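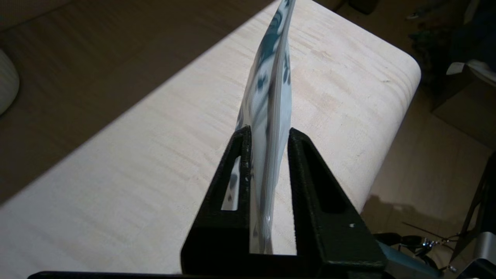
I finished sorting out my magazines last week. It took most of the summer and used up more evenings than I like to admit. I started in June, when the second shelf in the hall pulled out of the wall and I had to put everything on the floor.

Most of them are walking and local history magazines. The biggest run is the Brerthorpe Rambler, which came out four times a year and then three times a year and then whenever there was money. I also have a lot of the Cuvport Review and a box of odd ones I bought at a sale without looking inside. In all it came to 700 copies, which was more than I would have guessed.

My first plan was to keep one of everything and give away the doubles. That only got rid of 32. My second plan was to keep only the ones I had opened in the past five years, and that would have left me with a very thin stack, so I dropped it. What I ended up doing was slower. I sat down with a pile each night and read the contents page. If there was an article I wanted to read again, the magazine stayed. If I only wanted one page, I scanned the page and let the rest go.

I am down to 200 now. They fit on the shelf, which is back up with longer screws.

I wrote a short post about the scanning part in the summer and got a few replies. Most were about whether to cut the spines off. I don't. The pages come out a little curved near the fold but I can read them, and I can still give the magazine to somebody afterward.
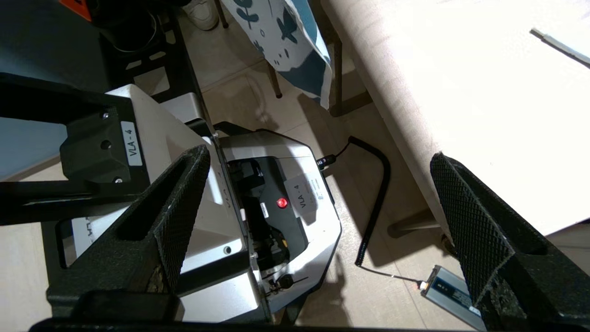 Ruotsalainen wrote that scanning single pages is a mistake, and that the small ads and the letters are what people will want in thirty years, because the articles get reprinted and the ads never do. I have thought about this a good deal. I think it's right about the ads. There is a notice for a boot repair shop in one of the old Ramblers that tells me more about the town than the three pages on the church next to it. So for the oldest ones I have gone back and scanned the whole thing, covers included. For anything after the magazine went to color I still take only what I want.

On giving them away: the library did not want them. The used bookstore took one bag and was polite about it. The local history group in Herkent took four boxes and came to pick them up, and they have asked for any doubles of the Review that turn up later. If you have a run of something regional, I would start with a group like that and leave the bookstore for last.

A few things about storage, as two people asked. I keep them flat, in stacks short enough to lift with one hand. Standing up they sag, even in holders. I took out all the rubber bands, which had gone brittle and left brown lines on the covers. Paper clips came out too. The shelf is on an inside wall, away from the radiator. 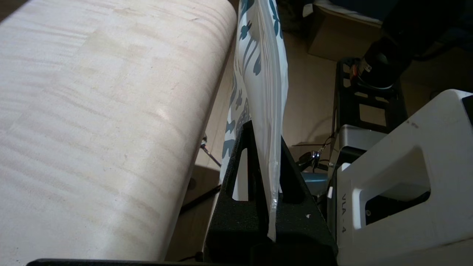
Brerthorpe Rambler, No. 11

I am still missing this one. I have the issues on both sides of it, and the one after prints a correction to a map that I have never seen, something to do with a footpath drawn on the wrong side of the creek. I have wanted to know how wrong it was for a long time now. If you have a copy and can spare it, or can scan the map page for me, please leave a comment. I will pay the postage, and I have two spare copies of the spring issue that followed it if you would like to swap.

Next I have to do the same thing with the maps, which are in the closet and in worse order than the magazines were.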